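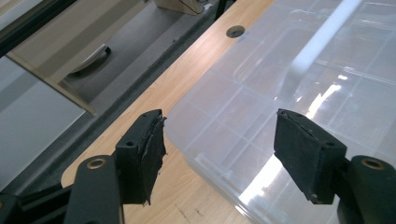 Tetadley, January

Tulta Bench Dust Collector, wall-mount model
Sold by Mayrhofer Workshop Supply

The Tulta is a single-stage dust collector for small workshops with one or two fixed machines. It mounts to a wall or post and takes up no floor space apart from the drop bag. It replaces the earlier floor-standing unit, which remains supported for filters and belts but is no longer sold new.

Construction

The housing is folded sheet steel, powder coated gray inside and out. The impeller is cast aluminum, balanced at the factory and keyed directly to the motor shaft. There is no belt on this model. The inlet is a plain round collar and accepts a hose clamp or a rigid duct joint. A blanking cap is supplied for use when the hose is removed.

The motor is totally enclosed and fan cooled. It is supplied for single-phase service only. A three-phase version was listed in the previous catalog and has been withdrawn.

The filter is a pleated cartridge held by a center rod and wing nut. It comes out from below without removing the drop bag ring. Owners of the floor-standing unit should note that the old cartridge has the same outside diameter but a shorter body, and it will not seal in this housing.

Mounting

The bracket has keyhole slots at the top and plain holes at the bottom. Fix it to framing or masonry. Drywall anchors are not acceptable at any load rating. Leave 18 inches clear below the bag ring so that the bag can be dropped and tied off. Leave 7 inches clear on the motor side for air flow.

The unit can be hung with the inlet facing left or right. To change sides, take out the ring of screws around the scroll, turn the scroll half a revolution and refit. The gasket can be reused if it is not torn. Tighten the screws in a star pattern — going around in order tends to pinch the gasket at the last screw.

Ducting

Keep the run short and use as few bends as the room allows. Flexible hose causes more loss than smooth pipe of the same length and should be kept to the last section at the machine. The collector is meant to draw from one machine at a time. Fit a blast gate at each branch and close the gates not in use.

Metal duct should be bonded to ground. A bonding screw is provided on the inlet collar, under the paint mask. Peel the mask before fitting the wire.

Maintenance

Empty the bag at two-thirds full. Above that level, fine dust is pulled back toward the cartridge and suction falls off. Brush the cartridge from outside with the motor off, then tap the rod. Compressed air can be used from the clean side at low pressure. Do not wash the cartridge.

Check the impeller for packed shavings at each cartridge change. Vibration at startup that fades at speed usually points to packing on one blade.

Do not use the collector for metal grinding dust, hot ash, liquids or finishing overspray.

In the box

Collector with motor fitted, wall bracket, cartridge filter, drop bags (2), bag ring, blanking cap, bonding wire and hardware for wood framing. Masonry anchors are not included. Hose is sold separately under the Pavano name in 19-foot coils and can be cut with a knife and side cutters.

Ordering

Units ship assembled except for the bracket and bag ring. Freight orders need a daytime phone number. Returns are accepted on unused units in the original carton. Cartridges cannot be returned once the inner sleeve is opened.

Replacement gaskets are listed under Parts — Scroll and Housing.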